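Getting the Most from Your Pollholm Basket

Section 3: Setting Up on a Tabletop

Thank you for sticking with us this far! If your basket is out of its wrapping and you've wiped it down with a soft cloth, the hard part is over, and what's left is mostly a matter of finding it a nice spot to live.

1. Clear a stretch of table big enough for the basket and a little elbow room besides. A kitchen table is fine, and so is a desk or a craft bench.

2. Lay down a sheet of plain paper. Wire can leave fine marks on a wood top, especially if you're the sort who slides things (most of us are). The sheet doesn't have to be cut neatly or reach every corner of the table, so please don't go hunting for a ruler. 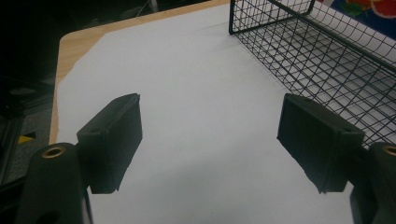 3. Set the basket on the paper with the open side up. Press lightly on each corner of the rim in turn. If it rocks, turn it over and ease the low corner out with your thumbs, a little at a time.

4. Leave it at whatever angle suits your reach. Houda Mansour, who wrote the first edition of this guide, always kept hers on a slant, and plenty of our customers have written in to say they like it that way too.

Note: The grid is open on the bottom as well as the sides, so crumbs, pins and loose tea will go straight through. Shake the paper out on Thursday, or whichever day you do your tidying.

5. Try it out with packaged things first. Boxes from the pantry are ideal, with their flat sides and bright fronts that are easy to spot through the wire. 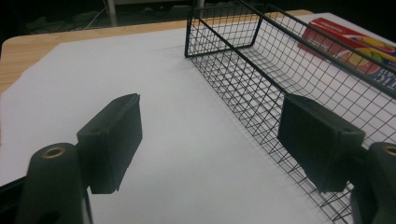

Fig. 12. Wire basket on its paper sheet, with a printed box at the far side.

Caution: Don't lift a full basket by one end. Use both hands, under the rim.

Spare liners are listed under part 2271.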